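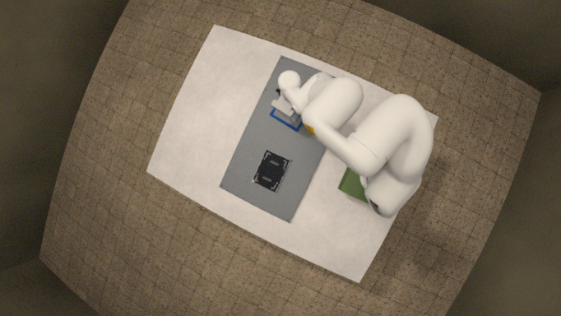

Goleo Bench Cell, simulated overhead view, arm at the blue station.

Goleo Bench Cell with Simulation Package
Supplier: Marciniak Lab Equipment
Status: in stock, ships from Uvthorpe

The Goleo Bench Cell is a single-arm work cell for moving plates, blocks and small fixtures between fixed stations on a flat work surface. It is sold as hardware with a matching simulation package, or as the simulation package alone. The simulated cell uses the same station layout and the same job files as the hardware cell. A job written on a desktop machine is transferred to the controller without conversion.

The package is intended for labs that need to check a routine before a physical cell is available, or that have one cell shared between several users.

What is supplied with the simulation package
Room and work surface model, editable
Arm model with gripper
Station set: blue outline station, black marker pad, green pad
Pegboard model with tape outline
Multi-well plate model and plain gray block model
Pikel job editor, 2 seats
License file, one per site

Station layout
Stations are defined by name and pose in a plain text file. The blue outline station and the black marker pad are placed on the gray area beside the arm in the default layout. The marker pad has white corner brackets and two short white bars, so that its direction can be read from an overhead view. Users may move, rename or delete any station. Up to 9 stations can be stored in one layout, and up to 49 layouts in one project.

The plain gray block is a stand-in part. Use it for reach and clearance checks, then swap in the real part model when the approach path is settled. Swapping a part does not change the station pose. It does reset the grip width, which has to be entered again.

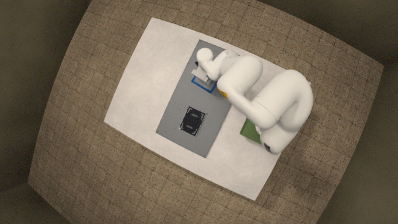
Page last changed: July

Approach and release
Each station has an approach height, a contact height and a retreat height. The defaults are suitable for the gray block and are too high for shallow parts. For plates, lower the approach height first and the contact height second. The editor does not check one against the other — a contact height above the approach height will load and will run.

Overhead view
The overhead view is wide and shows curvature toward its edges. It is meant for supervision and for recording runs. Do not take measurements from it. Poses should be read from the station file or from the editor's position panel.

Run logging
Every run writes one log with joint positions, gripper state and station events. The log holds the last 1000 runs and then overwrites the oldest. Logs export as comma-separated text. Overhead video is optional and is stored separately.

Plate handling
The plate model is a translucent multi-well plate with a raised rim. It is placed inside a blue tape outline on light gray pegboard.

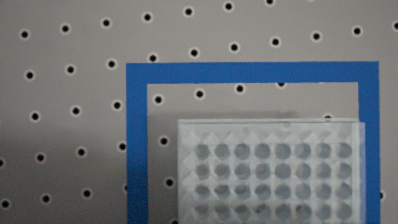 Lighting in the model can be changed, and it is worth running a plate job under more than one setting if a vision step is used, as shadow on the pegboard affects edge detection on frosted plastic. The tape outline gives a stronger edge than the plate rim and is the preferred reference for coarse location. Fine location should use the rim or the wells.

Vision steps are not part of the base license. They are enabled with the Pikel vision key, ordered separately.

Not included
Desktop computer
Physical tape and pegboard
Pikel vision key
On-site training

Ordering and support
Quotations: Bart Stevens, Marciniak sales desk, Uvthorpe
Technical questions and layout files: Boonmee Suksawat, applications

Please state the site name and the number of editor seats when requesting a quotation. Layout files sent for review are returned with comments in the station file itself. License files are issued on Monday of each week.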